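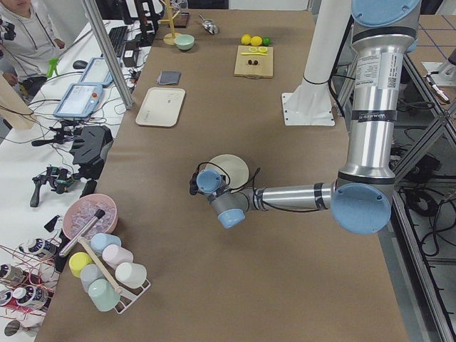
Rumdale opens its drinks table to new robot teachers

September 2, 2023
By Mahtab Zarei

Rumdale is delighted to announce that its drinks table, where people teach a robot arm to handle ice, fruit and cups, is now open to outside teachers. The first group starts this month, and no background in programming is needed!

The project, called Cotarov, began in May with a simple idea: if you want a robot to learn a kitchen job, let somebody who knows the job show it how. A teacher steers the arm by remote control and does the task from start to finish. The arm's movements are recorded along the way, and those recordings become the lessons the robot learns from.

So far the team has collected 3,877 of these lessons, 294 of them from complete beginners. We had expected the beginners' attempts to be too wobbly to use, but most went straight into the training set, small hesitations and all.

The table is laid out much like the side counter of a small café. There are lemons and a lime, lemon slices on a wooden board, a pink bowl of ice cubes, a metal scoop and a rack of pastel cups. Things get moved between lessons (sometimes a little, sometimes a lot) so that the robot doesn't simply memorise where everything lives.

"Scooping ice is far harder than it sounds," said Bijan Hassanpour, who leads the teaching sessions. "The cubes slide, they stick together, and the scoop catches on the rim. You do it without thinking at home. Then you try it through a robot's hand and you have to slow right down and feel your way into it. I love watching people get their first clean scoop."

New teachers begin with single cups, lifting them off the rack and setting them down again. Fruit comes next, then ice. Once they are comfortable with all of that they can try a whole drink, which remains the longest lesson we record and the one everybody asks for.

There are 25 places in the first group. Sessions are held at the Ukeck workshop, and teachers work beside a member of our staff throughout. People who have worked in cafés, bars or canteens are especially welcome, as are left-handed teachers, who are badly under-represented in our recordings.

We hope to reach 5,000 lessons eventually, and will share what we learn as we go. To ask for a place, write to the teaching team at Ukeck.

Recent news
Cotarov passes 3,000 recorded lessons
Notes from our first beginners' session
Hashemi joins Rumdale to work on gentler gripping
How we choose the next kitchen task

Press contact: Mahtab Zarei, Rumdale press office
© 2023 Rumdale. All rights reserved. | Back to top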